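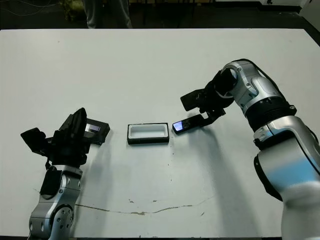

My aunt Marlene Pimentel left me her house, her debts and her place in the Purnura Lane supper club, and the lawyer made it clear that I couldn't take the first without the other two. The debts came to 4000 dollars, most of it owed to a man who sold awnings. The supper club met once a month and had one rule, which Henrike Seidel explained to me on the porch before she let me in. Phones went in the box. It was an open box with a black rim and a white inside, and it sat in the middle of a big white table where everybody could keep an eye on it, the way other families keep an eye on a baby or a ham.

"Marlene never minded," said Henrike.

"Marlene didn't own a phone."

"She put her glasses in. It was a gesture."

I put mine in. There were four of us that night. Henrike had the head of the table by right of owning the table. Finbarr Mac Mathúna had been a piano tuner until his hearing went, and for a while after. Tania Pramanik was my age, worked for Wunderlich, the mattress people, and had joined by answering what she thought was an ad for a book group. By the time she understood, she had eaten there twice and felt obligated.

The food was soup. I mention it because I had been told all my life about these suppers. My aunt used to come to Christmas and push my mother's turkey around the plate with a faraway look, and say that Henrike had done something with a duck. I had pictured candles. I had worn a jacket.

"Is there duck?" I asked.

"There was never duck," said Finbarr, very loudly.

"There was once nearly duck," Henrike said.

After the soup came the part my aunt had not mentioned. Henrike folded her napkin and said that as the new member I would be telling the story. Each new member told one. It had to be true and it had to be something you had never told anybody, and then the others would vote on whether to believe it.

"And if they don't believe it?"

"Then you bring the soup next month."

I thought about this. I am forty-one and have lived a quiet life in the regional office of a company that makes Roretard, a paste you put on windows to slow down fogging. I have few secrets. What I had was the time I stole a canoe, and I had been saving that for a deathbed.

So I told them about the canoe. I was nineteen, it belonged to a summer camp, and I took it because a girl named Zuleica Miranda had said that no one ever did anything for her. I paddled it across the lake at night to the dock behind her parents' cabin. It took me until morning. When I got there her father was on the dock in a bathrobe, drinking coffee, and he asked me if I was returning it. I said yes. He said good, because he had been missing a canoe, and he gave me 28 dollars and a blueberry muffin. I walked back to camp around the lake. I never told Zuleica. I did send the camp a money order for 300 dollars when I got my first real job, and signed it "A Friend of Boating."

They looked at me for a while.

"What kind of muffin?" said Finbarr.

"Blueberry."

"What kind of coffee?"

"How would I know what kind of coffee?"

"That's good," Tania said to Henrike. "A liar would know the coffee."

Henrike said she had trouble with the 28 dollars. A man in a bathrobe does not have 28 dollars on him. Twenty, possibly. I said I had wondered about that myself for over two decades, and that it had kept me up some nights, whether he had gotten dressed up to that amount or whether it was what happened to be in the robe. Finbarr said he had a robe with money in it. Henrike said this was the first she had heard of it, and things went quiet in a way that made me look at my spoon.

Then a phone rang. Four hands went toward the box and stopped in the air.

"Whose is it?" said Henrike.

It was mine. The ring is a duck. I had chosen it years ago to annoy my aunt and then forgotten about it, and it went on quacking through that whole silent dining room while Finbarr, who could hear none of it, asked whether we were voting or not.

"Marlene told us you had no sense of humor," Tania said.

"What else did she tell you?"

They did not want to say, but there was wine by then, a red called Davo that tasted like a wet fence, and Henrike finally went to the sideboard and came back with a notebook. Every new member's story was in it, with the vote. She found my aunt's page and turned it around for me.

It was the canoe. It was my canoe, my lake and my muffin. In Marlene's version the thief was a nephew, and she had been sitting in her car on the camp road the whole night with her headlights off, because my mother had asked her to check on me and she had arrived just in time to see me shove off. She had driven around the lake, gotten there well before me, knocked on the door of the only cabin with a light on, and explained matters to the man inside. The money was hers. It was what she had in her purse.

At the bottom, in Henrike's handwriting, it said: Not believed. Soup.

"We'll have to change that," Tania said.

"We can't change it, it's in ink," said Henrike. "And she made a very good soup."

They voted on mine. It went two to one in favor, Finbarr holding out over the coffee. I collected my phone, which had quacked on account of the awning man. He was willing to come down to 700 if I paid by the end of the month. I stood on the porch and called him back, and asked him whether my aunt had ever gotten any awnings.

"One," he said. "She keeps it over the canoe."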